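Lutstead Daypack review: two years in and I'd buy it again

I bought the Lutstead in September, right before a trip to see my sister, because the zipper on my old Asteck finally gave up in a grocery store parking lot and dumped my lunch everywhere. I wasn't picky. I wanted black, I wanted it soft, and I wanted it to fit under an airplane seat without a fight.

That was two years ago and I've carried it nearly every day since! It goes to work, it goes to the gym, it has been rained on more than I'd like to admit. The main zipper still runs smooth. The little front one sticks at the corner if you pull it one-handed (I rub a candle stub on it every few months and it behaves for a while).

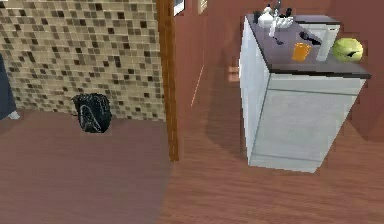

The straps took me a good three weeks to like. They're stiff out of the box, and the left one kept sliding off my shoulder until I shortened it way more than looked right. Now they're great, even with a laptop and a full water bottle in there. My friend Blagoje Ivanov has the Younis pack, which costs more and has a chest clip, and he swears by that clip. I tried his on a long walk and yes, okay, it's nicer on hills. For the bus I don't care.

What bugs me is the inside. There are four pockets and two of them are too shallow for a phone, so everything ends up at the bottom with the pens and gum wrappers. The lining is dark too — good luck finding your keys at night. I stuck a cheap Flikar pouch in there for cables and that helped a lot.

Oh, and it doesn't like to stand up by itself when it's half empty, so lean it on something. Four stars from me, and I'd go to five if they ever make the lining yellow.

Posted 20 February 2020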